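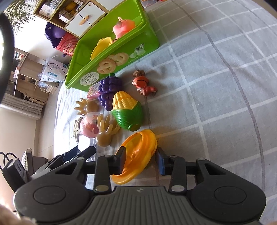 By the Jurside Robot Club FAQ page author, Dobos

Questions we get from new families

Does my child need any experience?
Not a bit! Most of our members had never touched a gripper before their first session, and we start everybody off with toy food and a bin to put it in. If they can tidy up a play kitchen they already understand the job, and we build up from there at whatever pace feels comfortable.

What is the Clomis project?
It's our big one this year, and we're all rather fond of it. Students work the hand-held grippers themselves, picking up toys and putting them away, and each pickup is recorded as one try. Our goal is 2,000 tries by the end of November, and as of 10/10/2023 we have 864.

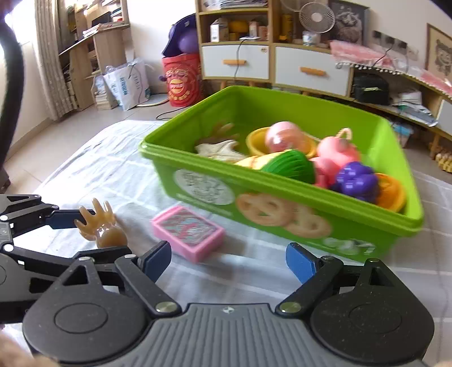

Older students then go through the recordings and sort the good ones from the fumbles (we keep the fumbles too, they're very useful and often very funny).

Can they practice at home?
Yes, please do! You can borrow a kit for a week. A clear patch of floor or a bed works fine, and your own toys are welcome as long as they aren't precious to anyone.
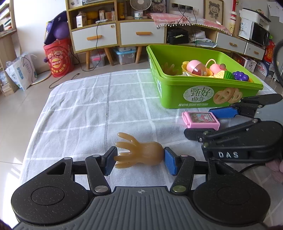 Soft, bendy shapes are harder than they look, so don't worry if the first evening is a bit frustrating. Go slowly, close the fingers gently, and stop when it isn't fun anymore.

What ages do you take?
Anyone from 8 up. Younger brothers and sisters are welcome to watch and cheer.

Is there a competition?
There is, the Prornorero sorting day, and it's a friendly one. Entering is completely optional, and plenty of our members just come along for the snacks.

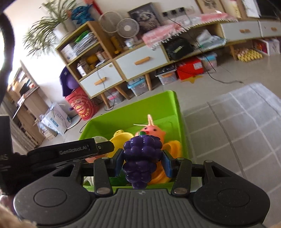

Grapes over the green bin, Clomis project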